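Cahier d'atelier — 13/04/2022
Table de tri, papier kraft et ruban bleu

Repris le quadrillage de la table. Papier posé d'un seul tenant, coupé à 700 mm de large, puis ruban bleu par-dessus. Le ruban Skilo colle mieux que l'ancien mais il se détend si on tire dessus en le posant : le dérouler à plat, appuyer avec la raclette, couper ensuite. Un rouleau entamé reste dans le tiroir, l'autre est à commander chez Broltau (réf. 351).

Briques réparties dans les cases, bac rose sur la table. J'ai gardé peu de pièces pour voir si on les retrouve bien d'une case à l'autre.

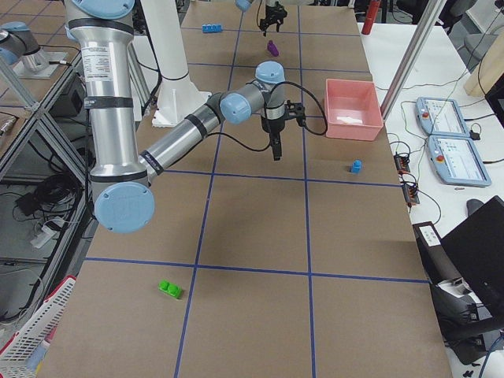 Table quadrillée, brique verte à gauche, bac rose et petit bloc bleu à droite.

Pour les briques, on avait dit une par case au maximum. À tenir, sinon on ne sait plus laquelle a bougé. Le petit bloc bleu est trop près du ruban, préférer le milieu de la case — à noter dans la fiche Evau.

Vérifié ensuite les lignes côté socle. La transversale du haut passe juste devant la plaque, celle du milieu descend jusqu'au rebord du bac. Je laisse les quatre trous de la plaque dégagés, pas de ruban dessus. 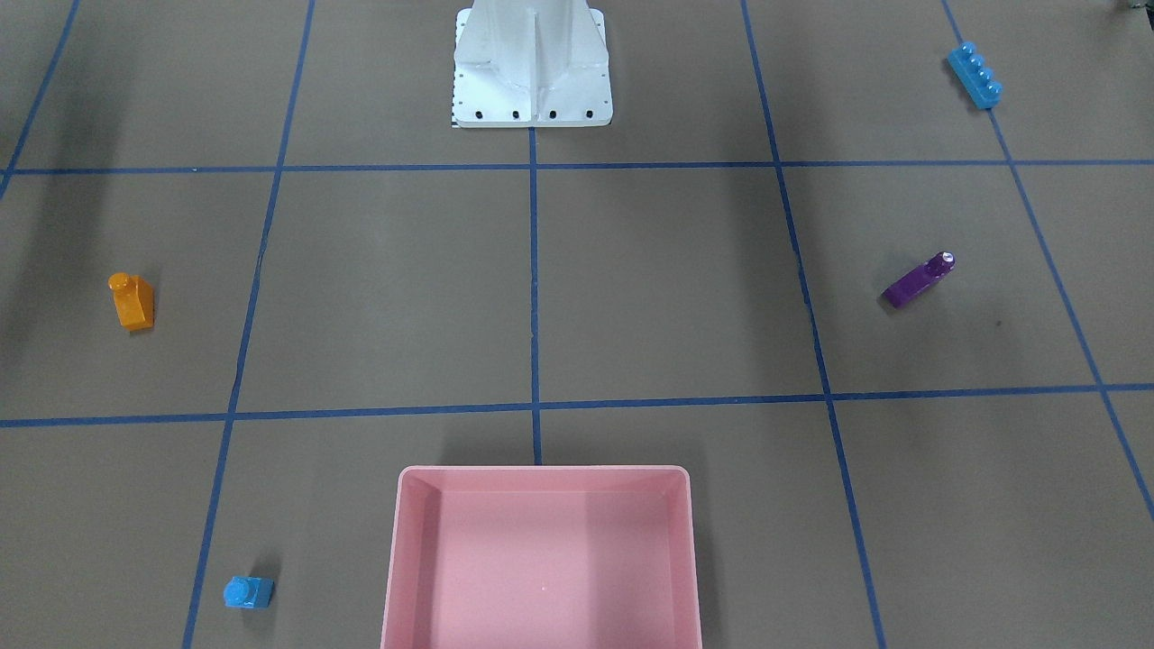
À faire
Recouper 100 cm de papier d'avance.
Marquer les cases au crayon, lettres et chiffres, 40 mm de haut.
Demander à Bhardwaj s'il leur reste des bacs du même modèle.
Nouveau papier en septembre, ou avant s'il se déchire.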